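Home Courses Handouts Readings Contact

Introduction to Poetry Writing
Handout 4: The Autobiographical Poem and the Line Break

Prepared by Vy Hồ for the Stevevham evening program

Purpose of this handout

This handout accompanies the fourth and fifth class meetings. It covers the first-person poem drawn from the writer's own life, with particular attention to where lines end. Students should read it before the fourth meeting and bring a printed copy, together with one draft in progress. The draft need not be finished. It should be long enough to be read aloud in 2 minutes.

1. The speaker and the poet

In class discussion, the person who says "I" in a poem is called the speaker. This convention is kept even when the writer has told the group that the events are true. It allows the group to talk about a choice of words without appearing to pass judgment on a life. A comment such as "the speaker seems angry here, but the verbs are mild" can be acted upon. A comment such as "you seem angry" generally cannot.

Students sometimes object that the term feels cold when the poem concerns a death in the family or an illness. The objection is a reasonable one, and it may be raised in class. The convention still applies during workshop.

2. Selecting the material

An autobiographical poem does not need to cover a whole life, a whole year, or even a whole afternoon. Drafts submitted in earlier terms have most often suffered from too wide a span of time. A poem that begins with the speaker's birth and arrives at a divorce by the third stanza has little room for anything the reader can hold on to.

Consider the following opening, written for this course:

My grandmother kept the receipts
in a cookie tin, and the cookies
in the drawer with the knives,
so that hunger
was always a little dangerous.

The stanza stays in one kitchen. The reader learns something about the household from where things are stored. The short fourth line slows the reading just before the adjective arrives, and the final line is permitted to be longer and more relaxed.

Medical subjects call for the same restraint. A student writing about an operation will be tempted to explain the diagnosis, the procedure, and the recovery in order. It is usually better to choose a single moment and allow technical words to appear only where the speaker would have known them at the time. If the speaker learned the word "suture" at age nine, the poem may say so, and may wonder at how close it sounds to "future."
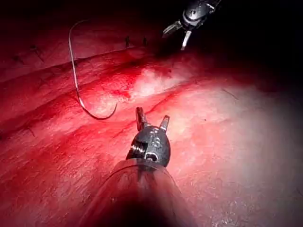
A curved suture needle and its thread on reddish tissue, with two robotic grippers.

3. Where the line ends

A line that ends where the sentence pauses is called end-stopped. A line that ends before the sentence pauses is called enjambed. Most free verse uses both, and a poem that relies wholly on one of them tends to become predictable within a page.

Compare these two arrangements of the same sentence:

(a)
I told my father I had passed the test.
He went on sanding the door.

(b)
I told my father I had passed
the test. He went on
sanding the door.

In the first version, each line is a complete event, and the silence falls between them. In the second, "passed" is briefly left alone and may suggest other meanings, including a death. Whether that suggestion is welcome depends on the rest of the poem. Students should be able to say which meaning they intended - and whether the other one does any harm.

A useful test is to read only the last word of each line, from top to bottom. If the list consists mainly of words such as "the," "of," and "and," the breaks deserve a second look. There are good poems that would fail this test, and it should be treated as a prompt for revision.

4. Humor and self-reproach

Poems about childhood often include some mockery of the younger self. A little of this goes a long way. When every stanza ends in a joke at the speaker's expense, the reader begins to expect it, and the serious lines are read as jokes as well. Giang Lục's sequence "Duvham Bus Station," included in the course packet, places its one comic passage near the start and does not return to it. Please read the sequence twice before the fifth meeting and mark the line at which the tone changes.

5. Assignment

Write a poem of up to 200 words in the first person, set in a single place. Use at least one enjambed line and at least one end-stopped line. Attach a prose note explaining two of your line breaks. The note is not graded for style, but it must refer to specific words in the poem.

The revised poem and note are due at the last meeting in October. Poems may be written in meter or in free verse. Rhyme is permitted.

Students preparing the longer critical option should submit a proposal of 700 words on one poet from the packet. The completed essay is limited to 3000 words, excluding quotations. Proposals are to be left in the Varska Room before 6 p.m. on the evening of the fifth meeting.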